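国際移動論入門 第5回 講義ノート
庇護申請の手続きと「安全な第三国」

担当:ミルヤナ・ヴクチェヴィッチ(Mirjana Vukčević)
教室が前回と変わっています。出席票は後ろの机で各自取ってください。

1. 前回の補足

前回の小テストで、「難民」と「庇護申請者」を同じ意味で使っている答案が目立った。難民条約上の難民とは、人種、宗教、国籍、特定の社会的集団の構成員であること、または政治的意見を理由に迫害を受けるおそれがあるという十分に理由のある恐怖を有し、国籍国の外にいて、その国の保護を受けられない、または受けることを望まない者をいう。庇護申請者は、保護を求めて申請し、まだ結果が出ていない者を指す。認定は宣言的な行為であり、認定によって初めて難民になるわけではない、という考え方が通説である。期末レポートではこの区別を守ること。

2. 手続きの段階

国によって名称も担当機関も異なるが、欧州の多くの国では次の順に進む。

(1)意思の表明
国境、警察署、収容施設などで保護を求める意思を口頭または書面で示す。形式は問われないのが原則である。

(2)登録
氏名、生年月日、国籍の聴取と指紋の採取。ここで通訳の質が問題になる。氏名の綴りが書類ごとに違うと、後の段階で信憑性を疑われる材料にされることがある。

(3)受理可能性の審査
申請の中身に入る前に、自国が審査すべき案件かどうかを判断する。本日の中心はこの段階である。

(4)本案審査
面接と出身国情報に基づいて、迫害のおそれの有無を判断する。難民に当たらない場合でも、補完的保護の対象になるかどうかが検討される。

(5)不服申立て
期間は国ごとに大きく違う。申立てに送還の停止効があるかどうかを必ず確認すること。

配布資料の事例A(スクラ川沿いの受入施設)では、登録待ちの申請者が111人、そのうち面接の日時が決まっていた者が29人であった。残りの者は(2)と(3)の間で止まっていたことになる。グルギッチ(Vlasta Grgić)の報告書は原因を通訳者の不足に求めているが、同じ施設を調べたリスティッチ(Dragica Ristić)は、受理可能性の審査基準が11月に変更され、担当官が判断を保留したことを重く見ている。両者の対立は演習で扱う。

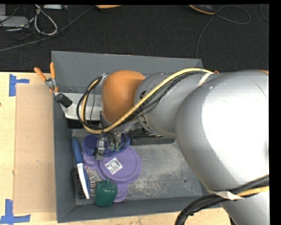
図1 作業台上のロボットアーム

3. 「安全な第三国」の概念

申請者が庇護国に到着する前に、保護を求めることができた別の国を通過していた場合、庇護国はその申請を受理せず、通過国に戻すことができる。これが「安全な第三国」の考え方である。似た用語が二つあるので整理しておく。

最初の庇護国:申請者がすでに難民として認められた国、または十分な保護を受けていた国。
安全な出身国:出身国そのものが一般に安全とみなされる場合。申請は審査されるが、多くの場合は迅速手続きに回される。

「安全」と言うための条件としては、一般に次の点が挙げられる。人種、宗教等を理由に生命や自由が脅かされないこと。ノン・ルフールマン原則が守られていること。拷問や非人道的な取扱いを受けるおそれのある国への送還が禁じられていること。難民としての地位を求め、認められれば保護を受ける可能性があること。EU法ではさらに、申請者とその国との間の「つながり」をどこまで求めるかが長く争点になってきた。単なる通過で足りるかという問いは、どの時点のどの条文を論じているのかを明記したうえで答えること。

4. 国籍による選別

国境で特定の国籍の者だけを通す運用は、安全な第三国の議論と混同されやすいが、別の問題である。前者では、個別の事情を聞く前に国籍だけで入口が閉じられる。後者は、少なくとも建前上、個別の受理可能性審査を経る。

国籍による選別に対する主な批判は次のとおり。

・難民の定義は個人の状況に着目しており、国籍だけでは該当性を判断できない。
・難民条約第3条は、人種、宗教または出身国による差別なしに条約を適用することを求めている。
・書類を持たずに逃れてきた者は国籍を証明できず、対象国の出身であっても排除される。
・一国が入口を狭めると、隣の国も滞留を恐れて同じ措置をとる。

最後の点について、リケルメ(Bautista Riquelme)は「連鎖的閉鎖」という語を使う。リケルメの説明では、上流の国の措置は下流の国の措置に対する予想から生まれるため、各国がそれぞれ自国の事情だけで決めたように見えても、決定は互いに結びついている。これに対しオサリヴァン(Aisling Ó Súilleabháin)は、国内選挙の日程のほうが措置の時期をよく説明すると反論した。二つの説明は両立しうる。どの資料があれば区別できるかを考えてくること。

5. ノン・ルフールマン原則

難民条約第33条。迫害を受けるおそれのある領域の国境へ、いかなる方法によっても追放し、または送還してはならない。国境での入国拒否がこれに含まれるかについては議論があるが、結果として危険な領域に戻すことになる場合は含まれると解する見解が有力である。通過国を経由して出身国に戻される「連鎖送還」もここで問題になる。

試験では条文番号だけを書いても点にならない。どの行為が、どの領域への、誰による送還に当たるのかを書く。

6. 次回までの課題

・配布資料の事例B(ドロヴォフ検問所)を読み、2の(1)から(5)のどの段階で手続きが止まっているかを、根拠となる段落番号とともに書く。
・ゲオルギエフ事件の決定要旨を読む。申立番号911の部分だけでよい。
・トテル地区の受入施設に関する二つの新聞記事を比べ、「移民」「難民」「庇護申請者」がそれぞれどう使い分けられているかを表にする。

提出は研究室前の箱へ、次回の授業開始まで。A4用紙1枚、両面可。氏名と学籍番号を右上に書くこと。

参考
・難民の地位に関する条約(1951年)第1条、第3条、第31条、第33条
・同議定書(1967年)
・欧州人権条約第3条、第4議定書第4条(外国人の集団的追放の禁止)

次回は家族の統合を扱う。事例Bの資料は次回も使うので持参のこと。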